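Linen and Hosiery Handling: Member Discussion Board
Thread: Pairing and folding of socks, ribbed versus patterned
Status: Open

Chraibi_Laundry_Desk
Posts: 347

Good afternoon to all members. I am writing on behalf of the laundry desk at the Chraibi residence, where we return personal garments to residents in named bags. In December we revised our written procedure for socks, and the revision has caused disagreement among the staff. I would be grateful for the views of other houses.

The earlier procedure required each pair to be rolled, with the cuff of one sock turned over both. The new procedure requires each pair to be laid flat, one sock on the other, and folded once at the heel. The evening shift reports that flat pairs come apart in the bag. The morning shift reports that rolled pairs come back with stretched cuffs. Both shifts have put their objections in writing.

Please state which method your house uses and whether it applies to all types of sock.

estetti_housekeeping
Posts: 1,040

Thank you for raising this matter. The Estetti house has used the flat fold for every type of sock for several years. We do not permit the cuff to be turned. In our experience a turned cuff loses its shape well before the heel wears through, and residents notice this first.

With respect to pairs coming apart, I would suggest that the bag is being overfilled. We set a limit of 26 pairs per bag, and complaints have been few.

Barex Linen Room
Posts: 103

I must respectfully disagree with the previous reply. A single method for all types is convenient to write down, but it does not suit the goods. A smooth dress sock holds a flat fold without difficulty. A thick ribbed sock does not. The ribs push against the fold and the pair opens again as soon as it is moved. Our linen room therefore keeps two methods: flat for dress and patterned socks, rolled loosely for ribbed and wool socks.

I would also ask the original poster whether socks are matched before or after they are turned right side out. This was the true source of our own mismatched pairs.

Chraibi_Laundry_Desk
Posts: 348

In reply to the Barex Linen Room: the socks are matched first and turned afterward. I accept that this may need to be reversed. Plain dark socks are the most frequent error, as navy and black are difficult to tell apart in the evening.

estetti_housekeeping
Posts: 1,041

The color problem is a lighting problem and should be handled separately from the folding method. We moved our sorting table to the window and kept the dark socks for the morning.

I remain unconvinced by the argument for two methods. New staff members must then decide what counts as "ribbed." Nearly every sock has a ribbed cuff. Where is the line to be drawn?

clallex_garment_care
Posts: 212

Good evening. At Clallex we had the same difficulty with wording, and we settled it by referring to the body of the sock and leaving the cuff out of the definition. If the ribs continue through the body and the knit is thick, the sock is treated as ribbed. If only the cuff is ribbed, it is treated as a dress sock, whatever the pattern. I attach two views for reference, both with the marble surface in view.
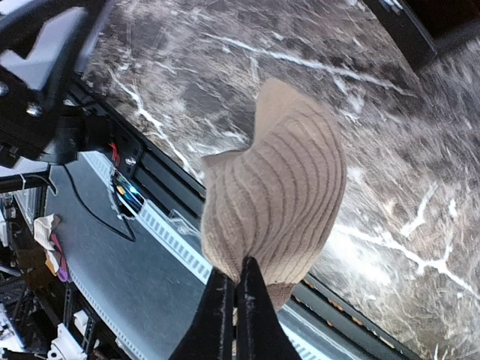 Beige ribbed knit in the first, argyle with a black ribbed cuff in the second.

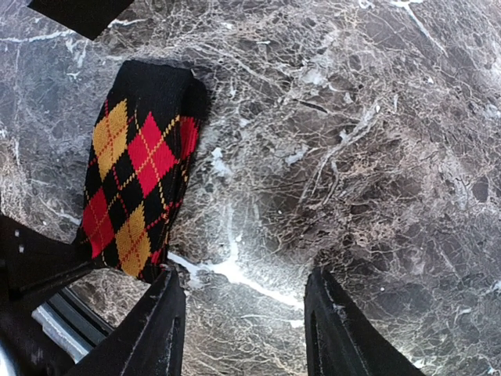 The rule takes one line in our staff manual, and questions about it have stopped. For argyle and other patterned socks we add one further instruction, that the pattern be matched at the cuff end before folding. Two socks of the same design may differ in where the first diamond falls, and some residents are particular on this point.

Barex Linen Room
Posts: 104

The Clallex wording is clearer than ours and I will propose that we adopt it. I would only add that thick knits should be completely dry before they are rolled. A damp heel inside a roll will be noticed when the bag is opened.

estetti_housekeeping
Posts: 1,042

I concede that the definition is workable. I do not concede that it is necessary. Our house will continue with the flat fold, and for heavy socks we will continue to use a paper band around the pair. The band adds a small cost, but it leaves the knit alone.

Chraibi_Laundry_Desk
Posts: 349

My thanks to all who have replied. We will try the two methods on the morning shift, with the definition given by Clallex, and socks will be turned right side out before matching. The evening shift has asked to try the paper band on the same goods. Could the Estetti house please state the width of band in use, and whether it is taped or tucked?

estetti_housekeeping
Posts: 1,043

Two inches, tucked. Tape leaves a residue on wool.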